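Equipment > Grippers > Spares and Care > Finger pads

Print this page | E-mail this page

Estier two-finger gripper: pad care 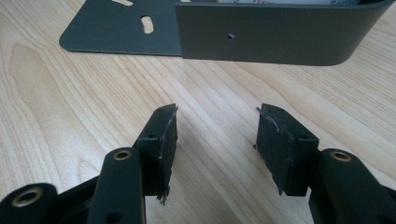

The Estier will pick up Darkent sheet-metal covers all day, provided someone looks at its pads now and then. Tape frays at the corners first. Trim a loose end once; after that, stop being sentimental and re-tape both fingers.

Power off before you start. Check the brass bushings for play while you're there.

Pad kit: 8 strips, 4 screws. Change at 1,430 cycles or when the tape starts waving at you.

Tierney Trorkow Handling | Contact | Back to top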